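Used Bollonitz mill, chatter on one side only?

Last updated 8 July 2024

Macario Zepeda
So I picked up a secondhand Bollonitz knee mill in May and it cuts fine going left, but going right I get awful chatter on aluminum. Tool is new, vise is tight. I've run it anywhere up to 1,321 rpm and it's the same. The seller says it's "just how they are." Is it?

12 comments

Amerley Bonsu
No, that is not how they are! I've had mine for nine years (bought it off a shop that was moving to Dadetti machines) and it did the same thing until I adjusted the gib on the table. 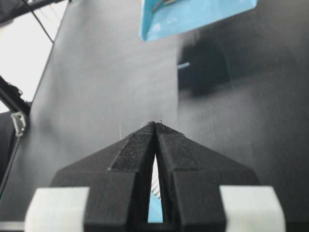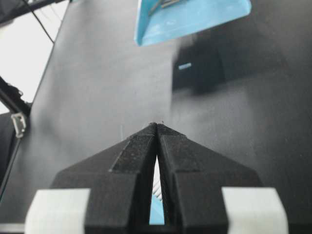

Start with the gib screw and snug it in small turns, cranking the table by hand after each one, until you feel a little drag the whole way across. Then back it off a hair. Clean the ways first, though, and I mean properly. Grit shows up on anything matte and black, like the speckles on those two fingers, but on a gray oily way you won't see a thing, so wipe with a white rag and keep going till it comes up clean. If it still chatters after that, lock the knee and the saddle and try again.

Shares: 5

Jianhua Jia
had a Yeom do this, was the leadscrew nut. are you climb milling when you go right? check that

Chenxi Shao
What she said about the gib. Also oil.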